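The Case for the Small Snack Table

Every office I have worked in has had a cafeteria or wanted one. I have come to think that most of them would be better off with a table. A plain table, with a few baskets and trays on it and a fixed amount of food, stocked in the morning and left alone until it runs low.

I worked for a time at Tolleck, which had a proper cafeteria with a hot line and a salad bar. It seated 300 and was full for half an hour a day. After that it was a large, clean, empty room. When the company moved its smaller teams to the Drendis building in June, there was no kitchen to go with them, and people complained. What they got was a snack table on each floor. I expected to hate it. I ate from it nearly every day and I missed the cafeteria much less than I had planned to.

The main argument for the small table is that it makes someone choose. A cafeteria can put out 100 things and let the bad ones sit. A table has room for a sandwich, something sweet, something to drink and perhaps a piece of fruit. If the sandwich is poor, everyone knows by noon, and the person who orders them hears about it.

Presentation matters more than people admit. I don't mean flowers. I mean that a sandwich should be on a tray, and the tray should be clean, and whatever is meant for the basket should go in the basket.
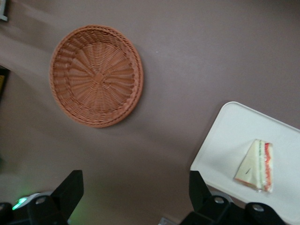 A wrapped sandwich wedge on a white tray, with a woven basket alongside.

I like a wedge in clear film for a practical reason. The filling shows at the cut side, so a person can decide without picking it up. Cardboard sleeves with a small window hide too much. At Plarkel, where I did some contract work, the sandwiches came in sealed boxes with a code on the lid, and you needed a sheet on the wall to tell egg from cheese. People handled five boxes to take one.

The basket is a different case. It is good for rolls and for oranges. It is bad for anything flat, such as candy bars, which slide under each other until the bottom layer is forgotten. For those I would spend money on a tiered stand. Clear ones are best, as they take up less of the eye, and the steps let you see the back row as easily as the front.
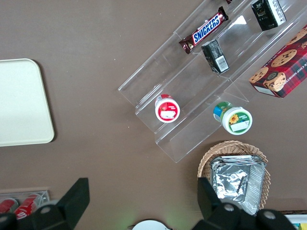
Candy, cookies and drink cartons on and beside a clear tiered stand.

Some readers will object to the Snickers. I have sat through the wellness talks too, and I don't think a table should be all sugar. But a snack table with no candy on it sends people to the vending machine downstairs, where there is no sandwich to tempt them back. Put the shortbread out. Put something better within reach of it.

The fair objection is cost. Solheim, the supplier we used at Drendis, charged 335 a week per floor, and a wrapped sandwich will always cost more than one made from a loaf in the back. For a site with 1000 people I would still build the kitchen. For a floor of forty, I would buy the table and a decent stand, and give one person the job of wiping the trays.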